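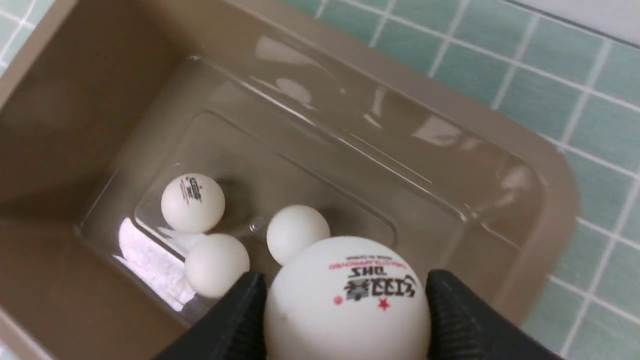
Ping-Pong, All Day Long

I went to see Flor Villca expecting something grand, and what she wanted to talk about was table tennis balls. She's been collecting examples for the learning team at Korkirus since August, and she can talk about picking up a ball for a good hour (I know, I timed it on the recording).

"People think you tell the machine what to do," she said. "We don't tell it anything. We show it, and then we show it again, and then I have a cup of tea."

Each go gets saved as one example. They're up to 2,061 of them, and Flor has watched every single one back. Out of those she's thrown away 659, which made me wince a bit — all that work! She didn't seem bothered.

"If I was dithering, it learns dithering. You've got to be strict. Jamshid's stricter than me, he'd bin half of what's left." 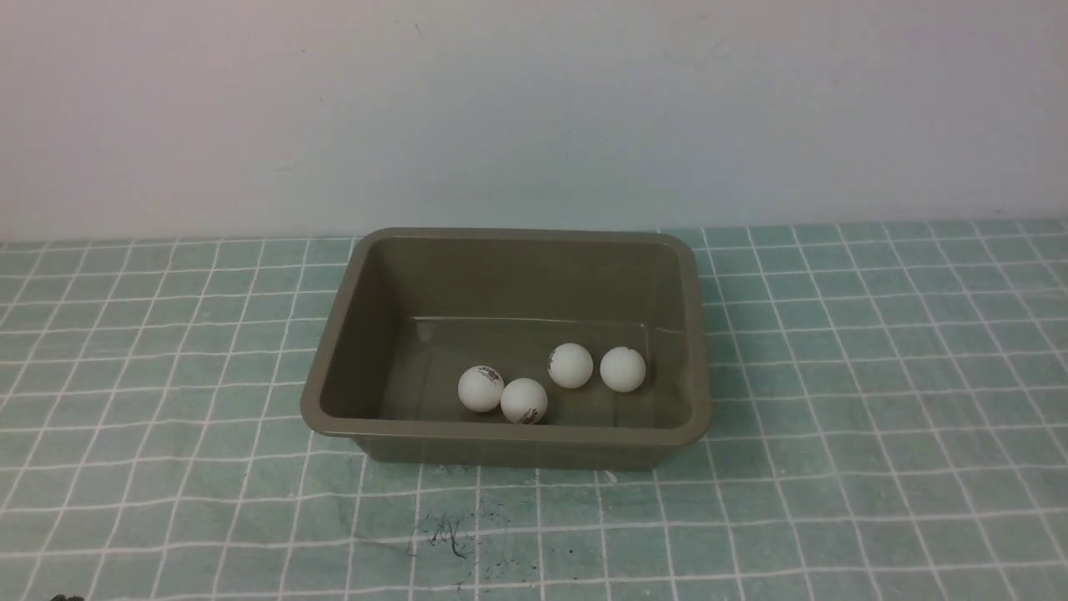 Four balls in the tray, on the checked cloth.

I asked why balls, of all things. She laughed and said it was Jamshid Nikzad's idea, and that she'd argued for sponges.

"A sponge forgives you. A ball doesn't, it's off across the table if you pinch it wrong. And they're shiny trays some days, so the light plays tricks. I moan about it, but you want that in the examples. You don't want it only ever knowing one tidy afternoon."

A session is 40 goes, with 2 people taking turns, and between goes somebody shifts things about. 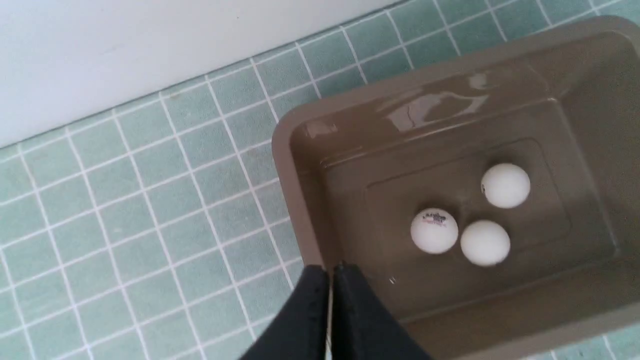 "The shifting about is the bit I'd forget," Flor told me. "You get into a rhythm and put everything back in the same spot. Milagros caught me doing it for a whole morning. So now she shouts 'Move it!' from her desk."

And does she dream about them? "Not the balls," she said. "The cloth, though. Little squares, miles of them."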